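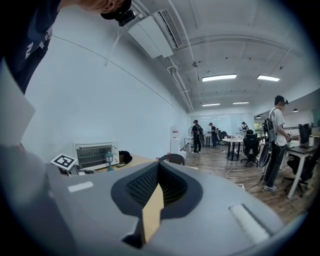
Liam Horrocks

Ticket 122 – AC on the left wall, long office, Wedside
Opened 9/22/23
Status: open, waiting on part

Hi Dean, me again, sorry. You asked me to put everything in one place so you're not digging through my messages, so I'm going to dump the whole story here and add to it as I go.

The complaint is the wall unit up near the ceiling, on the side where the desk with the toaster oven is. It starts up fine, blows nicely for 10 minutes or so it seems to me (okay, I timed it, it was 12) and then the fan drops to nothing and the little light blinks. Turn it off at the remote, leave it a while, turn it back on, same thing all over again. The far end of the room is comfortable enough. Our end gets stuffy by lunch and everybody drifts down toward the water dispenser and the standing fan, which is a nice spot for a chat but not much work gets done there!

What I tried first

Took the filter out. It was pretty gray and fuzzy, so I rinsed it in the kitchen sink, let it dry overnight and put it back in the morning. Airflow was better to begin with, I'd swear to it, but it still quit. New batteries in the remote, no change. I also tried the remote from right under the unit in case it was losing the signal, no change there either.

Then Boyer at the front desk asked if the toaster oven could be doing it. I laughed, but it's a fair question – the desk is along that same wall and the heat has to go somewhere. So we had a no-toast day. Unplugged it in the morning, cold sandwiches for all, and the AC cut out anyway. Toast is back on.

Your reply, copied in so it's all together

Dean Sedgwick: Thanks Liam. Can you count the blinks for me? Also check whether the slats are moving all the way when it starts. And please don't reset it at the breaker until I know what code we've got. Is it the only thing on that circuit?

My answers

Blinks: it does a long one and then a bunch of short ones. I counted 13 twice and 12 once, so let's go with 13. I stood on the step stool for the last try and my neck is still complaining.

Slats: they open when it starts but one end looks lazy to me, like it's a beat behind the other. Could be nothing.

Circuit: no idea. The labels in the panel are in somebody's handwriting and I can read "lights" and that's it. The ceiling lights don't dim or flicker when the unit cuts out, if that helps, and the toaster oven keeps going too.

Breaker: haven't touched it. Promise.

After your call

I ran it on fan only, like you said, with the cooling off. It kept blowing the whole afternoon with no blinking at all. Switched back to cool before I left and it quit before I'd found my keys. You said that points away from the fan motor and more toward the sensor, and that you'd order one from Collberg. Great, go for it.

Two things for when you come by. The desk is right up along that wall, so tell me which day and I'll clear the toaster oven and the teal lamp off it before you set up a ladder. And please come before noon if you can, it's so much easier to have you up there while it's still quiet.

Oh, and Hutico phoned about the yearly service and wanted to put us down for February. I told them to hold off until you've had a look, I hope that was right. If you'd like them to do both visits in one go, let me know and I'll call them back.

Leaving it on fan only until I hear from you.

Liam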